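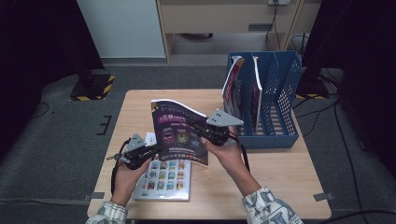
Two grippers, one magazine, and the blue organizer the rest of the stack lives in.

Lining up two gripper streams before you train on them

Most complaints I get about bimanual policies ("it yanks", "it folds the thing in half") are complaints about clocks. Two grippers recorded on two devices have two opinions about what time it is, and the policy believes both of them. This page covers how we fix that in Pokar, our episode tool. You need a recorded session, a terminal and some patience.

Step 1. Pull the raw logs

Run pokar pull on the session folder. You get one pose log per gripper, one width log per gripper, and a head camera track. Don't rename anything. Weidong Shi renamed something in November and we still speak of it.

Step 2. Find the offset

Run pokar align --signal speed. It takes the speed of each gripper, slides one curve over the other, and reports the shift that fits best. This works well while both hands hold the same object, as they must move more or less together. It works terribly while one hand is off doing its own thing, so give it a window with --from and --to.

On my last session it reported 91 milliseconds. That sounds small. At the speed people wave paper around, it's enough to tell the policy that the left hand is following orders from the past.

Step 3. Check it on something bendy

A rigid box hides bad timing, right up until the arms start fighting over it. A magazine held at both ends is better: if the distance between the grippers wobbles while the person is holding a steady curve, your offset is wrong. Plot it with pokar plot --pair. You want a dull line. Learn to love dull lines.

Step 4. Label the grasps 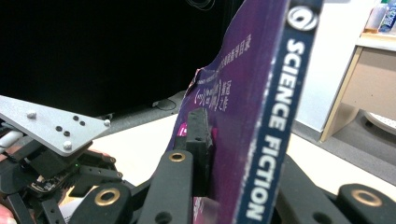
Grasp labels come from the width log, and the threshold is where people go wrong. The default calls a grasp closed when the width stops shrinking for 23 frames, which suits mugs and blocks. Thin things are harder, as a held page and an empty closed gripper give nearly the same number. With a purple cover up against the finger pad and SCIENCE FICTION running down the spine, I can see there's a grasp. The width log can't read. Pass --thin and Pokar will look at the wrist image as well before it commits.

Step 5. Cut and export

pokar cut splits the session at each release, then pokar export writes the episodes. Anything shorter than 800 milliseconds gets dropped, and it was almost certainly a fumble. If you're collecting fumbles on purpose, use --keep-short.

If it goes wrong

"No peak found" means your window has too little motion in it. Widen it.

"Two peaks found" means the motion repeats. Shaking a magazine up and down at an even pace will do this. Pick a less musical stretch.

Error 371 means the logs come from different sessions. Mingxuan Ren wrote that check after I trained on a mismatched pair – the policy was very confident, if you're wondering.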